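Garment sorting line – handheld gripper stations, first month

Board: Plant Floor / Textile Recovery and Laundry
Thread started in May – 9 replies

skivvy_line2
Process tech, used clothing grading

We run a grading hall for Skorkier. Until this spring every piece was picked off the belt by hand, opened, checked at seams and cuffs, and thrown to a grade bin. In May management put handheld grippers on two of the tables. The operator does the same picks as before, but with the tool, and the recordings go to Stadex, who are supposed to deliver an automatic picking cell later on.

Rate before: 300 pieces per hour per table. Rate with the tool: 147. The supervisors know this and the two tables are off the bonus calculation, which is paid at table average instead.

Looking for input from anyone who has been through the same step. Mainly staffing, rotation and wrist load.

tumbler_ok
We did this with towels two years ago. Towels are easy and the numbers will not carry over. Your rate will come up for a few weeks and then stop. Ours stopped well under hand rate and stayed there.

Rotation: two hours maximum, then back to a hand table. We started with half shifts and got forearm complaints.

mgrabow
Maintenance

What is the finger closing on, single ply or whatever it gets? Denim is the material I would worry about. Thick at the seams, thin everywhere else, and stiff enough that it holds a fold instead of falling open.

skivvy_line2
Whatever it gets. The instruction is to take the piece near a seam if one is reachable and lift. Denim is the slowest category on both tables.

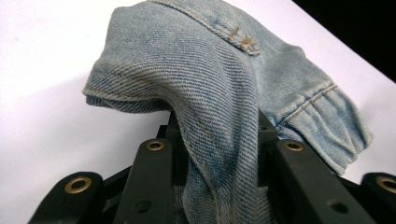 Light denim in the fingers, cuff end on the right.

With a piece like that a hand grader finds the cuff by feel and has it open in one motion. With the tool you lift, look, put down and take it again closer to the cuff.

mgrabow
Understood. The bunched part between the fingers is what I meant. You have a grip, but the piece is twisted and you can't grade a twisted piece. So the second pick is built into the method. Count picks per piece as well as pieces per hour, or the supplier will quote you a cell cycle time based on one pick.

fen_and_fold
I will disagree with the general direction here. If the second pick is built in, the recordings contain it, and that is useful to Stadex. Asking operators to get it right first time gives cleaner files and a worse cell. We had a site lead who pushed for speed during the recording period and the people on it learned to skip the difficult pieces. The machine that came out of that could not handle a waistband.

tumbler_ok
Nobody said push for speed. The point is who carries the cost of the slow rate. If it is off the bonus calculation, fine. At our place it was not, for the first 40 shifts, and it took a grievance to fix.

Nusrat Haque
Shift rep, Prasness site

Same supplier at our site, different product (workwear returns). Some points from the floor side:

– Get the length of the recording period in writing. Ours was extended twice by email.
– Agree now what grade the recording operators are on. They are doing a grader's job plus tool handling plus a start/stop procedure, and ours were paid as pickers until we raised it.
– Ask what happens to the tables when the cell goes in. We went from 50 graders to the same 50 on paper, but leavers are no longer replaced on the denim and jacket tables. That is a reduction, only slower.

The work itself changed too. Hand graders talk across the table. At the tool stations people look at their fingers the whole shift and the talk stops. I have no number for it.

fen_and_fold
On the third point, leavers not being replaced is the best outcome I have seen at any site. I would take it.

Nusrat Haque
It depends on which side of the table you are on. The remaining graders get the pieces the cell rejects, so their mix is all difficult stock at the old target. The target has to be reset when the mix changes. Ours has not been.

skivvy_line2
That one is going on my list, I had not thought about the reject mix. Denim is already the worst part of the hour and if the shirts and knits go to the cell there will be nothing easy left on the hand tables to average it out.

Picks per piece will be logged from next week on both tables. Rotation is being changed to two hours. I have asked Lukoševičius, our operations manager, for the recording period in writing and was told it is "under discussion".

mgrabow
Log finger wear at the same time. Topstitching and rivets are hard on the contact faces, and if the grip changes over the month your rate figures will be measuring the tool.

tumbler_ok
Second that. We swapped fingers at the start of every week whether they looked worn or not.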